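Search this site Enter keywords Go

Tresari Community Food Partnership
Progress Report to the Gündoğdu Fund: Fresh Fruit in After-School Programs
September 13, 2018
By Retno Tarigan, Program Manager
Last updated by: K. Nyarko, Reporting Office

Purpose of this report

The following report covers the second period of the grant awarded to Tresari by the Gündoğdu Fund for the supply of fresh fruit to after-school programs. It describes the work completed since the previous report in February, the changes made to the delivery schedule, the state of spending, and the matters on which the Fund's guidance is requested. Questions raised by the Fund in its letter of reply to the February report are answered under the relevant headings.

Sites and enrollment

At the close of the period the program was operating at 6 sites. Enrollment across all sites stands at 400 children, which meets the target set out in the grant agreement. Two of the sites joined during the period. Both are located in school buildings on the east side of the district and share a kitchen with the school lunch service, which has made storage easier to arrange than it was at the older sites.

Enrollment is taken from the sign-in sheets kept by each site. In February the Fund noted that the sheets did not distinguish between children who were enrolled and children who attended on a given afternoon. The sheets have been redrawn with separate columns for each. Site leaders were asked to use the new form from the start of the summer session, and all have done so. The older sheets will be kept for the length of the grant and can be sent on request.

Attendance was lower during the summer session than during the school term. Several families were away, and one site closed early while its floors were refinished. Fruit orders for that site were moved to the nearest open program with the agreement of both site leaders.

Supply and delivery

Fruit is purchased through Vastumon, the regional wholesaler named in the grant agreement, and carried to the sites by Trondance. The original plan called for one delivery a week to each site. Site leaders reported that soft fruit did not keep well to the end of the week, particularly where refrigerator space was limited. Beginning with the summer session, deliveries were increased to 2 a week. Apples, oranges and pears continue to arrive with the first delivery. Grapes, plums and berries are divided between the two.

The second delivery has raised transport costs, as shown under Spending below. It has also reduced the amount of fruit discarded. Site leaders record discarded fruit by weight at the end of each week, and the records show a clear drop at every site after the change. The largest improvement was at the two sites with the smallest refrigerators. A full table of weights by site is being prepared by Alper Ekinci and will accompany the year-end report.

There were two missed deliveries in the period. In the first case the driver arrived after the building had been locked. In the second the order had been entered against the wrong site. Trondance now holds a contact number for each building, and orders are checked by our office on the afternoon before they go out. No delivery has been missed under the new arrangement.

Menu and portions

The menu was reviewed with Zerrin Akgül, the dietitian retained under the grant. Her main recommendation was that each afternoon should offer one firm fruit and one soft fruit, so that children who refuse one are likely to accept the other. The rotation was rewritten on that basis and sent to all sites. Portion guidance for younger children was also revised. Whole grapes are no longer served to children under five; they are cut lengthwise before serving.

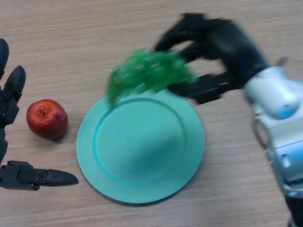

Apple and green grapes, a firm and soft fruit pairing from the revised rotation.

Site leaders were asked for comments on the new rotation after the first month. Most found it simple to follow. One asked that citrus be offered less often, as peeling takes up a good part of the snack period with a large group. Ms. Akgül has agreed that oranges may be served in wedges where staff time allows, and that sites may otherwise exchange them for pears.

Requests for substitutions on account of allergies are handled by the site leader and recorded on the child's enrollment card. The cards were checked at every site during the period. A small number lacked a parent's signature, and these have since been completed.

Family activities

The grant agreement provides for activities that bring families into the program. An open afternoon was held at each site before the end of the school term. Families were invited to share the snack period, take home a copy of the menu, and speak with staff. The afternoons were well attended at the older sites. At the two new sites the turnout was modest, and the leaders there have suggested that a later starting time would suit working parents better. The next round will begin an hour later at those locations.

A short printed guide to buying and storing fruit was handed out at the open afternoons. It was prepared in-house by Ekrem Toprak and reviewed by Ms. Akgül. The first printing was 100 copies, all of which have been distributed. Families asked for more information on freezing fruit and on prices by season. Both subjects will be added before the guide is printed again.

Staffing and training

The half-time coordinator position was vacant at the time of the February report. It was filled in the spring by Mr. Toprak, who had previously worked at one of the sites. All site staff who handle food hold a current food safety card. A refresher session was held before the summer session and covered hand washing, the cleaning of cutting boards, and refrigerator temperatures. Staff who could not attend completed the same material in their own buildings.

Spending

Spending on fruit was slightly below budget for the period, mainly on account of lower summer attendance. Spending on transport was above budget because of the second weekly delivery. The two differences nearly offset each other. Spending on staff was below budget for the months in which the coordinator position was vacant, and the unspent amount remains in the program account. Printing and supplies were on budget. A signed statement of accounts has been sent to the Fund under separate cover.

Matters for the Fund's guidance

Tresari requests the Fund's approval to move the unspent staff amount to the transport line for the remainder of the grant year. If approved, this would cover the second weekly delivery at all sites until the grant year ends. No increase in the total award is requested.

Tresari also asks whether the Fund would consider the purchase of one additional refrigerator an allowable cost. The site concerned has space and a suitable outlet, and its leader has confirmed that the school has no objection.

Work planned for the next period

The fall rotation will begin with the new school term. The purchase agreement with Vastumon comes up for renewal during the period, and prices will be reviewed before it is signed. Mr. Nyarko will visit each site to check the attendance sheets against the enrollment cards and will report his findings to the Fund with the year-end accounts.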